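The Yellow Tray and the Quiet Work of Putting Things Back

When I moved to this country for my first job, I brought one suitcase and one screwdriver. The suitcase is gone. The screwdriver I still have, and in the 38 years between I must have spent many evenings looking for it. It was on the windowsill, behind the toaster, one time in a boot.

So I was glad when the magazine asked me to write on small tools and the places where we keep them at home. I began with Dennis Fothergill, who repaired sewing machines in Prisedbridge until his eyes became tired. His advice is short. Every tool must have a home, and the home must have a color you can see from the door. 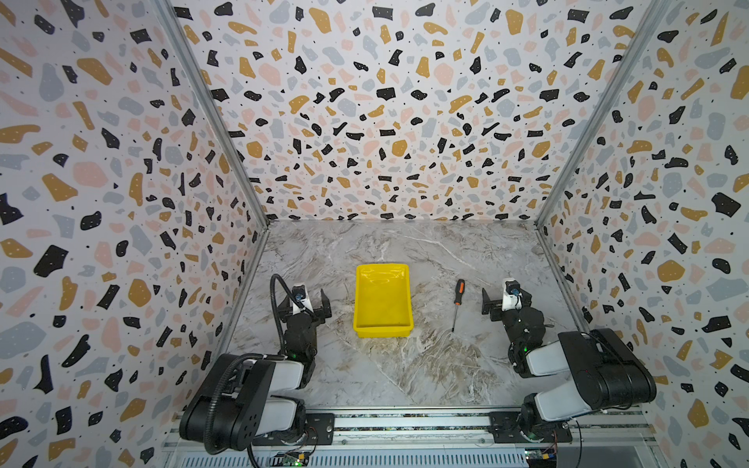 Dennis likes yellow best. His first tray was gray, and he lost it on a gray bench, tray and tools together. With an orange and black handle he has no such trouble. He believes the makers of tools understood this long before the makers of furniture.

He also wants a tray to be shallow. In a deep box the screwdriver goes to the bottom, and you must take out everything to reach it. Sloped sides are good too, as the fingers can slide under a thin shaft without scratching the skin.
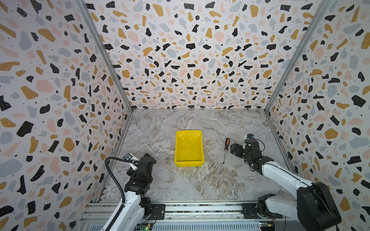

A surface that hides things

Marble patterns are in fashion again, and terrazzo came back with them. Mrs. Tsolakis, who sells wall coverings and worktop films from her shop on Satero Street, keeps over 100 patterns in her sample books. She sells many chips of black, mustard, pink and blue-gray on a pale ground, and she thinks they make a small corner happy.

I agree, but I would be careful with the worktop. Veins of brown and gray are beautiful, and they are also very good at hiding a small screw. My own kitchen counter has such veins. In November I dropped a screw from my glasses there and found it with my palm, after my eyes had given up.

Mrs. Tsolakis suggests a busy wall with a calmer top. If you love both, as I do, then put one plain object in a strong color on the counter and let it be the place where small things go. 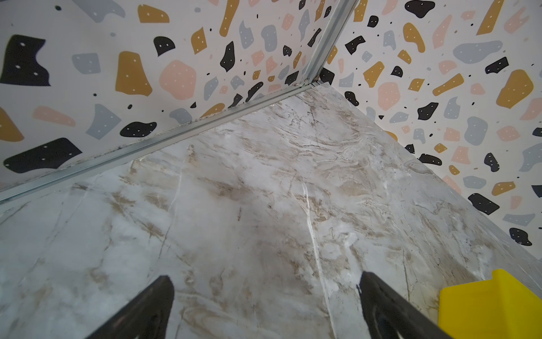
The evening round

My neighbor Bunis has a habit I have now borrowed. At nine in the evening he walks through his flat with a tray in his hand and collects what is lying out. Pens, keys, the tape measure. Then he walks the same way again and puts each thing in its drawer. He is finished before the kettle boils.

I tried it for 36 evenings. On some of them I collected nothing, and on one I found a spoon in the bathroom. My screwdriver now sleeps in a tray on the shelf by the door, with its handle toward me.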